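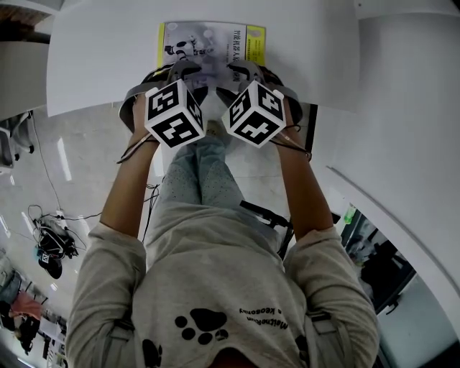 Paw print T-shirt: is the print peeling or was it made like that?

I've come into possession of a T-shirt and need help from someone who understands screen printing, heat transfers, or the general decline of cotton. It cost me $4 at the market in Closudcombe and it's become the thing I wear for everything, mostly with my speckled blue-green pants, a pairing I've been told to stop. The shirt is light heather grey with a dirty great black paw print across the front, and one of the toes has a mottled light pattern in it while the main pad is black. I can't work out if that's wear or a design choice. I've only had the shirt two weeks so I've got no "before" to compare with. There's lettering next to the paw as well, which I've given up trying to read, and more dark prints elsewhere on the front, so whatever walked across me did it more than once.

What I've done so far: washed it twice, cold, inside out, with the Uzor powder that was on special. No bits in the filter. I haven't put it in the dryer. I haven't ironed it either, as anyone who's seen the sleeves will confirm.

If it's peeling I'd like to stop it before I'm left with a three-toed animal. If it's meant to be like that I'd like to stop thinking about it. Can I go over the toe with a fabric marker, or will it look like I've gone over the toe with a fabric marker?

Asked 6/2/23 in Laundry and Mending
Viewed 1,046 times
2 answers

Accepted answer

Run your fingernail lightly across the edge between the dark bit and the light bit. If you feel a little step, or it catches, you've got a transfer or a thick plastisol print and it's coming away. If it's flat and feels the same all the way across, the pattern was printed in. Plenty of novelty shirts are done with a "distressed" texture so they look old straight off the rack, and it's murder on anyone trying to work out whether their shirt is old.

Then stretch the fabric gently over the spot, over the back of a spoon if you like. Cracked print opens into fine lines with the grey showing through. A printed texture just gets bigger. Do the main pad as well while you've got the spoon out. A big solid area of ink usually cracks first, in my experience, so if the pad is fine I'd lean towards the toe being deliberate.

If it is peeling:

Keep doing cold and inside out.
Skip fabric softener.
Dry it on a line in the shade, inside out again.
If you must iron, do it from the back on low, with baking paper between the print and the board. I have a Skallholm ironing board cover with half a pineapple on it from learning this the other way.

As for the marker, it will look like you've gone over the toe with a fabric marker. Black fabric pen dries matte and a lot of prints have some sheen, so you'd have one toe that looks fine indoors and brown in the sun. If you can't help yourself, try a dot on the inside hem and wash it before you commit.

I ran a transfer press at the back of a shop in Bovlow for two winters and pressed something like a lifetime supply of footy club hoodies, so that's where all this comes from.

Comment from the original poster: Did the fingernail. Flat. Did the spoon, also flat, or as flat as a spoon gets. So I'm wearing a deliberately shabby paw. Relieved and a bit insulted. Thank you.

Comment: can confirm re the pen going brown, mine did by May

Answer 2

Just buy a new one?? They're cheap. Otherwise vinegar in the rinse, I use it for everything. Also I don't see what's wrong with the pants.

Comment: Vinegar won't do anything for a print either way.

Comment: It gets the smell out though.

Comment from the original poster: There was no smell.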